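Do you need a smart thermostat for a flat this small?

Every autumn the same leaflet comes through the door, and every autumn it promises to take a slice off the heating bill. 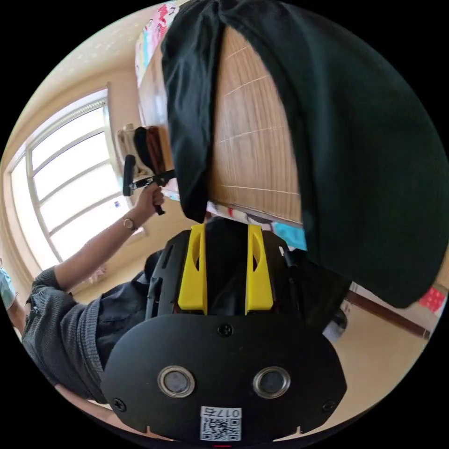 So I read the small print this time. The Jarneo unit costs 126 before fitting, and the saving on the front page is worked out for a detached house where the heating used to run all day and all night. Who lives like that? Most people in Etmont already turn the dial down when they go to bed, and a gadget can't save you the same money twice.

Kontogiannis, who fit most of the boilers on our side of town, quote 500 for the full package with a valve on every radiator. It sounds thorough. In a flat with 4 radiators, two of them in rooms you heat anyway, I can't see where the money comes back. Their brochure says "within a few winters" and leaves it there. How many is a few?

Then there is the app. Kovov's is free for the first year, and I had to go to the back page to learn that the timer settings sit behind a subscription after that. A plain programmer with a clock on the front has done the same job in my hall for years — ugly thing, but it has never asked me for a password.

I'm willing to be talked round. If you have one of these and kept your meter readings from before and after, send them in, ideally with a word on how cold the two winters were. Bills alone won't do, as the price per unit has moved too much. Until then I'd bleed the radiators, check the draught under the front door and keep the leaflet for lighting the stove.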